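Two trains, one bus and a bag of very sad grapes later, I finally made it to the open day at the Wallness tableware works in Trerkley. I've wanted to go for years (I collect picnic sets, don't judge me) and they only open the doors to the public once a year. August 2023 was my first time getting a ticket, and I was so excited I turned up before the gates did.

The welcome was lovely. You get a sticker, a paper map and a cup of coffee, and then you're let loose to wander until your tour group is called. Mine had 50 people in it, which sounds like a crowd, but the building is so big that we rattled around in it.

We started in the pellet store, which smells like a new shower curtain. The raw plastic comes in as tiny beads and the color gets mixed in separately, in amounts so small I thought our guide was kidding. Then came the molding hall, and oh my goodness, the noise! They hand you foam earplugs at the door and you should take them. The oldest press in the place takes 90 seconds to turn out a batch of salad bowls, and I stood there long enough to see it go through a whole lot of them before I had to run and catch up with my group.

After that it was the color room, my favorite by a mile. Shelves and shelves of sample chips, going back to the first avocado greens and mustards. There's a peachy pink up there that I'd swear is the exact shade of my grandmother's butter dish. You can hold the chips up to a window and see how they change, and I would have happily stayed until closing.

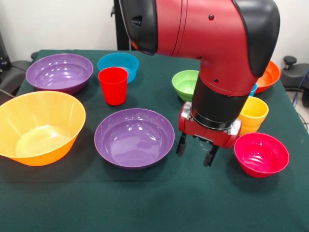

Bowls and cups in bright colors on dark green cloth.

Lunch was in the staff canteen. Go for the cheese pie, skip the coleslaw. I sat with a couple who had driven in from Cheng and we got into a long talk about whether cereal bowls have gotten bigger over the years. (They have. I have my old ones at home and I measured when I got back.) One thing I picked up from the guide is that the foot, the little ring on the bottom of a bowl, is the hardest part to get right. Too tall and the bowls won't nest nicely, too flat and they stick together - and now I can't stop turning dishes over in other people's kitchens.
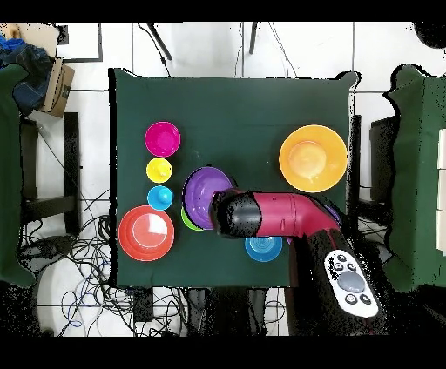
Purple over green, with plates, cups and more bowls on the cloth.

The seconds shop is at the far end of the yard and it's cash only, so go to the bank first. I didn't, and had to borrow from a very kind stranger. I came home with 6 mugs from the Plallia range, a lidded jug and a tray I have no room for. The mugs have tiny specks in the glaze-look finish and I can't find a thing wrong with them otherwise.

A few practical bits if you're thinking of going. Tickets for next year come out in November and there are only 550 of them, so set an alarm. Parking is on the grass behind the works and gets muddy. Wear closed shoes or they won't let you into the molding hall. The last bus back leaves from the stop across from the bakery, and the bakery does a very good cinnamon bun.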